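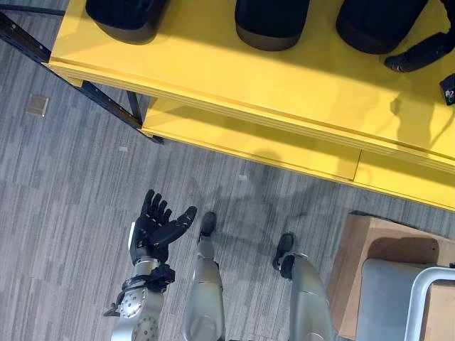 # Yellow shelf unit, room 2

Notes for the people who use and clean the shared rooms at Totovano. Last edit: April 20, 2019.

This file describes the low yellow shelf with the black metal frame, and how we keep it. The same rules are valid for the second unit in the Quan room, except where I write otherwise.

## What it is

- Surface: yellow, more mustard than lemon, a little matte
- Levels: a top and a lower tier which comes out further over the carpet
- Frame: black metal, with small feet that stand directly on the carpet
- Seller: Groltevier (they deliver in flat boxes, please keep the papers)

At the edge of the top you can find thin darker lines. They belong to the board and are not dirt. In February a person tried to remove them with a hard sponge on the Quan unit, and now this edge has a dull place of 12 cm. Please do not repeat this.

## What stays on it

The dark cushioned pieces with the brown lower part have their place on the top, in one row along the long side. They are not all of the same width. Leave a small space between them, so that each one can be lifted without pushing its neighbor.

The lower tier is for short use only. Things left there after 20:00 go to the Stosia cupboard in the corridor, second door.

## Cleaning

1. Lift the cushioned pieces, do not slide them. Sliding makes fine lines in the yellow surface.
2. Wipe the top with a soft cloth and clear water.
3. Dry it with a second cloth, also the edge.
4. Go over the black rail and the bolts with a dry brush.
5. Vacuum the carpet under the lower tier. Small white scraps collect on this side of the room and they show very well on the gray stripes.
6. Put all the pieces back in their row.

## Position in the room

The shelf must not stand on the small beige-gray square plate in the floor. If you have to move the unit, two persons carry it by the frame. Never pull it by the yellow boards. Keep some 60 cm free between the plate and any other furniture.

## Open points

- [ ] Ask Groltevier for replacement feet, black, same size
- [ ] Measure the lower tier again, my two numbers are different
- [x] Check the bolts on the Quan unit
- [ ] Decide if we buy a third unit in the same yellow or in gray

## Changes

- Added the rule for the lower tier
- Corrected the order of the cleaning steps (the carpet was before the brush, and so one had to vacuum twice)
- Removed the old drawing, it showed the frame in white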